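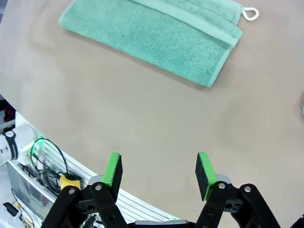 Why does a car plant stop building cars when only one small part is missing?

It keeps almost no spare parts on hand, so when a supplier misses a delivery the line runs out within hours and has to wait.

I wrote that out on an index card this morning for my mother, who had asked at breakfast why I was going in to work on a holiday, and who had already received a longer answer from me and rejected it. She has the card on her refrigerator now. I expect it to outlast my employment.

Jul 4, 2024. The plant was supposed to be dark through Sunday week for the summer shutdown. Instead there were 202 of us in the Pirnden building, on double pay, wearing the expressions of people who have already spent it. The missing part is a hinge bushing for the tailgate. It costs 40 cents. I have one in my pocket as I write this, a gray plastic ring that looks like it fell off a shower curtain, and without two of them a tailgate will close but will not agree to stay open, so we can't ship the vehicle, so we can't bill for it.

We used to get the bushings from Michalík, who were dull and on time. In March our head office moved the contract to an outfit in Lamcombe and saved some fraction of a cent per ring. There was a slide about it. The slide had a green arrow. I remember Štefánia Hubáček asking, in the polite voice she uses for people about to make her life worse, how many molds the Lamcombe shop had, and being told that was a good question. They had one mold. It cracked a week and a half ago.

So for nine days we built cars with no bushings and parked them. This is the part my mother could not accept. Why build them if you can't finish them? Because the schedule says so, and the schedule is what the managers are paid on, and a car with no bushings counts as built in one column of the spreadsheet and as a problem in another, and the two columns belong to different people. By the end of last week there were 1658 of them sitting in the overflow lot and in the field behind it that we rent from the church. Then the field was full and we finally stopped, which everybody upstairs described as a decision.

The new bushings arrived last night by air freight. A box of plastic rings flew business class, more or less, while I have not been approved for a rental car bigger than a compact in six years. I saw the freight invoice. I won't put the number down, but the savings on the green arrow are gone until my nephew is old enough to drive.

Michalík made them, of course. Vratislav Beneš phoned his old contact there at home, during dinner, and groveled. He says it was a negotiation. They kept the old mold, on a shelf, wrapped, as if they had known how this would go. They charged us triple and he said they were very nice about it, and that the niceness was the worst of it.

The repair job itself is not hard. Drop the tailgate trim, pull two pins, seat the rings, pins back, trim back, check that it holds. A good pair can do one in eleven minutes. I am half of a bad pair. Štefánia and I both work in purchasing and were sent out to the church field on the theory that all hands were needed, and also, I think, as a form of penance. She was the one who had asked the question in March, so she felt the penance had been misaddressed, and she brought it up with me at each car.

It was hot by ten. The grass hadn't been cut and the batteries on a lot of the cars had gone flat, which meant a boy with a jump pack going up and down the rows ahead of us like an altar server. Some of the cars had birds' business on them. One had a note under the wiper from the church asking if we could please move it for the bake sale. It was dated the week before. We moved it.

Zonent called at noon. They are our biggest fleet customer and they're owed 600 of these for a delivery contract, and they wanted to know if there was a quality concern. I had been given a sentence to say, which was that we were experiencing a brief sequencing matter. I said it. There was a pause, and the woman at the other end asked if it was the bushings. Her brother-in-law works in Lamcombe. I said I would have to get back to her on that, and we wished each other a happy Fourth.

They fed us at one, hot dogs and a sheet cake with the old company logo, from before the merger. I don't know if somebody was making a point or if the bakery just had it on file. The plant manager gave a short talk standing on a pallet. He said the word resilience four times. He said we'd be looking hard at our sourcing, and Vratislav, who has been looking hard at our sourcing since before that man could shave, ate a second piece of cake directly in front of him.

What annoys me is that I'm not even against cheap bushings. I've bought cheap things for this company for fourteen years and most of them were fine. You save a bit on the dull stuff so there's money for the paint and the seats, and people get a car they can nearly afford. All I'd want is a second mold somewhere, or two weeks' worth of rings in a closet. Two weeks' worth would fit in the closet where we keep the broken chairs. I put this in an email in April. It was forwarded to the team responsible for the closet.

Štefánia and I finished our row a little after six. Our last car wouldn't hold its tailgate and we'd put one ring in backward, so we did it again. Her hands were shaking by then and mine had gone stupid. I drove home with the windows down past people setting up lawn chairs for the fireworks, and my mother had left potato salad and a message to ask whether they'd fixed it.

Back in at seven tomorrow. We start on the row by the fence. I should find my other gloves.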